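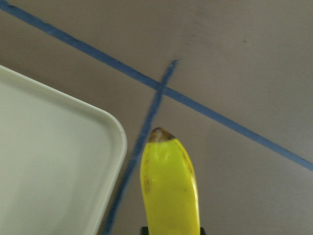 Duygu Ersoy says I'm wrong about the 112 and that anybody who needs it can walk to the Plitberg stop. ok. thread I guess

1/ The 112 runs Grollville to the hospital, by way of Canpolat Street. Every 40 min on weekdays. From May they want it every two hours and nothing after 7pm. That's the whole proposal. It's on page 4 of a pdf with a really long name

2/ The Plitberg stop. I walked it this morning, Sun 26 November, from my own front door. 23 minutes. No sidewalk after the tire place, you're on the grass. Fine for me, I'm 41 with good knees

3/ My mother in law doesn't have good knees. She does the hospital twice a month, appt is whenever they give it to her. Now picture 2 hour gaps. Appointment at 10:15 means leaving at 8 and home for a late lunch

4/ "Just get a ride." From who. I work, her neighbor quit driving in the spring, the cab is $19 each way and that's if they pick up the phone

5/ Also the evening thing bugs me more than the gaps do. Shift change at the hospital is 7. SEVEN. Last bus would leave at 6:50. Whoever drew that up has never clocked out of anywhere

6/ ok soup break
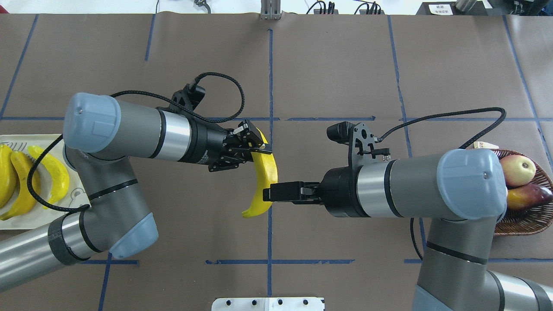 7/ back. So the ridership number. They keep saying 297 riders a week like it's an insult. It was counted in the two weeks the bridge was closed and the bus was skipping half of Canpolat!! Of course it's low. I stood there one of those mornings, there was a paper sign on the pole and that was it

8/ And that bridge detour isn't mentioned in the pdf anywhere. I searched "bridge" and "detour" and "closure". Zero. If I missed it please tell me, I read it on my phone in line at the pharmacy

9/ Ruoxi Jiang asked what I'd cut instead. Fair question. I'd look at the Saturday express, which I love and ride and is mostly me and one guy with a bike. Take a couple of those runs out and put them on the 112 at night. I'd be annoyed for a month and then get over it

10/ I don't think the transit people are villans btw. I called on Thursday and got a nice woman who'd clearly been yelled at all day. She said written comments get read, phone calls get a tally mark. So write. Don't call her

11/ What to put in the comment, since a few of you asked: which stop you use, what time, what for. Boring is good. Mine is half a page and the most exciting part is a dentist

12/ Brijesh Srivastava has printed forms if you don't do email, he's leaving a stack of 100 at the library desk. You can fill one out there, they have pens. Bring it back to the same desk

13/ Somebody in my DMs says the smaller bus they're thinking of is fine and we should take the deal. I've been on the smaller bus. Two steps up and the ramp only comes out if the driver gets up and does it by hand. Some will. On a rainy day with the thing running late?? I wouldn't bet on it

14/ Duygu, not mad at you, you did make me go walk it and I'm glad I did. Come with me some weekday after dark and do the grass part, bring a flashlight

15/ Typo in 10, yes I see it, leaving it. Comments close Friday at 5. Meeting's the week after, upstairs room, the elevator was working when I checked

16/ Mother in law would like it known that her knees are "not that bad." Noted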